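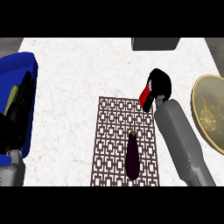 Eggplant on the mat, marble counter

Brovar at Kurville, tickets?

hpeeters97
Does anyone know if the January show is sold out? The venue page says 500 capacity.

kotine_fan
It's 1,000 with the balcony open. Still tickets at the door last time.

Ans Martens
The balcony was closed last time. I'd buy ahead.

kotine_fan
It was open, I sat up there. Sound was bad though.

hpeeters97
Thanks, bought two on the floor.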